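1/ Thread on remote-control demos with two arms. I spent most of June on the Skurneo booth at Briddale, and the notes are long enough now that they should live somewhere other than a text file.

2/ The task is small jewelry boxes. Three of them, red, gold script on the lid. The arms have to handle a box between them and leave it on the table in a known place. A person does this without thinking. Two grippers with two fingers each do not.

3/ Control is by headset and hand controllers. The operator moves, the arms follow. Wrist cameras on both sides, plus a fixed view of the whole booth. Everything is logged at the same rate, so the slowest camera sets the pace for the rest.

4/ Target for the batch was 2000 usable demos. We recorded 2377. The difference is what got thrown out, and most of this thread is about the difference.

5/ Booth views, and one from the wrist:

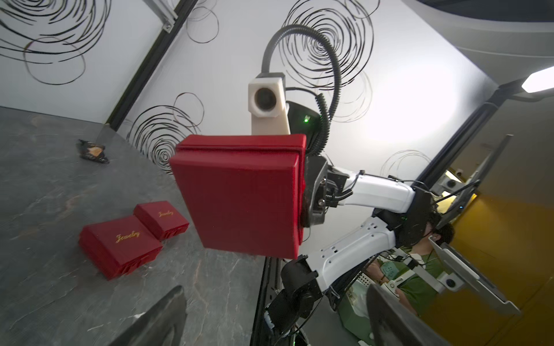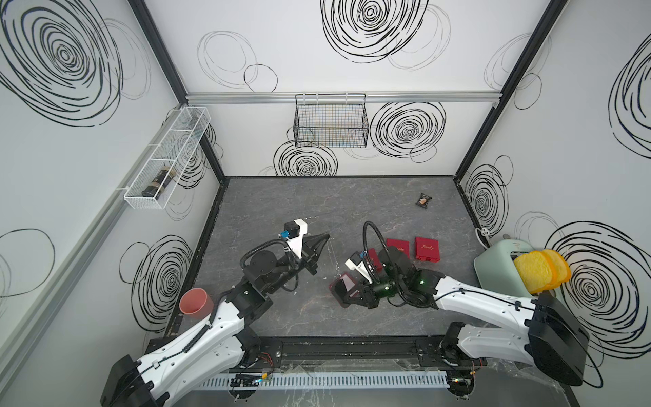
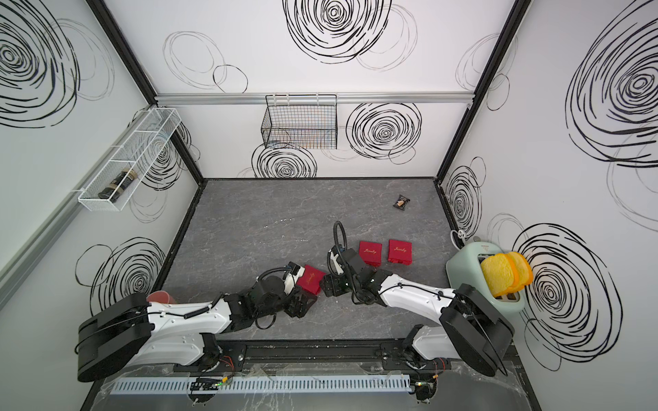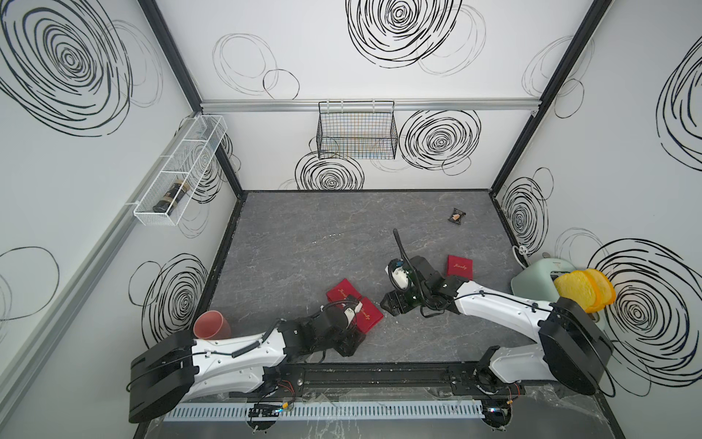 6/ First cause of rejects: both hands moving at once when only one needs to. New operators bring the idle arm along for company. The motion goes into the log as if it meant something, and the policy learns it faithfully.

7/ The rule we settled on: if an arm has no job in this part of the task, park it and leave it parked. Parked means still. Hovering and drifting a little is the worst of the options, as it looks like slow intent.

8/ Second cause: collisions between wrists. The middle of the table is where both arms reach comfortably, so that is where everybody works, and the cable loops stick up higher than people expect. An operator watching the fingertips is not watching the cable.

9/ We tried a software limit on the distance between wrists. It stopped the bumps. It also stopped the handoff, where the wrists have to be close. Removed after one afternoon. Now it is a warning tone and the operator decides.

10/ Third cause: squeezing. There is no force feedback on these controllers. Without it, people close the trigger all the way, every time. The box survives, but the log then says "fully closed" for every grasp, and the model has no idea that a grasp has a width.

11/ Fix for that was cheap. We scaled the trigger so that full travel is only a bit tighter than the box. Operators complained for a morning and then stopped noticing.

12/ Fourth cause: pauses. A person stops to think, the arms stop, the recorder keeps going. A policy trained on that will also stop at the same spot, and then it stays stopped, the next frame being identical to the last one.

13/ You can trim pauses afterward. We do, anything over 5 seconds. But trimming leaves a small jump in the joint positions if the hands were not perfectly steady, so I would much sooner have the operator rehearse the episode once with the recorder off.

14/ Things I expected to matter that did not: operator height, left or right handed, experience with games. Gamers start faster and pick up the idle-arm habit faster too. By the second session I could not tell the groups apart from the logs.

15/ Things I did not expect to matter: how the previous episode ended. If you reset the boxes by hand, you put them where your hand likes to put them. The start positions bunch up in one patch of the table and the policy is lost outside it.

16/ So now the end of one episode is the start of the next, and once in a while the positions come from a printed sheet. The sheet is dull to use. It has done more for success rate than any change to the model.

17/ Clutter stays in. The other items on the table are not part of this task, and the operator is told to ignore them and not to tidy. If they are nudged, they stay nudged.

18/ Comparison with guiding by hand, since it gets asked a lot. We did a short run the old way at Botbridge: motors slack, a person standing next to the arm and pushing it through the task. Very smooth paths. You feel the contact directly, which is a real advantage.

19/ Two problems. Your own arms are in the wrist view for most of the episode, and with two robot arms you need two people or very long limbs. For one arm and a fixed tool I would still guide by hand. For this task, no.

20/ Session length. We cap at 90 minutes in the headset, with a break in the middle. Reject rate climbs well before people say they are tired. They do not feel it. The path plots show it plainly — the approach gets wider and the last few centimeters get done in three corrections where one used to do.

21/ Labeling. Every episode gets one of four tags: clean, recovered, failed, void. "Recovered" is the useful one. A slipped box that gets picked up again in the same episode is worth keeping, and early on we were deleting those. I still regret it.

22/ Do not stage recoveries, though. We tried asking operators to fumble on purpose. A fake fumble has a tell: the hand starts moving to the fix before the box has gone anywhere. The model picks up on that and begins correcting errors that have not occurred.

23/ Naming. Use a plain counter for episodes and put everything else in a side file. Our first scheme had the operator, task, and box order in the file name, and it broke the first time an operator switched tasks in mid-session. The Alaoui scripts can read either, but only the counter sorts properly.

24/ Calibration: check the wrist cameras at the start of each session. A camera mount can shift by a degree or so after a knock and you will not see it by eye. Put both grippers at the reference pose, compare against the stored picture, tighten if needed, log that you did it.

25/ Next up is the same task with the lids. Opening one needs one arm to hold and the other to lift, which is a much finer motion at the fingertips, and I suspect the trigger scaling will have to be redone. We are starting with around 90 demos to see whether the thing is even worth recording at this camera resolution.

26/ If you run a two-arm setup and have found a decent way to give operators some sense of grip force without buying new controllers, reply here. We have tried sound pitch (annoying) and a bar in the headset view (ignored).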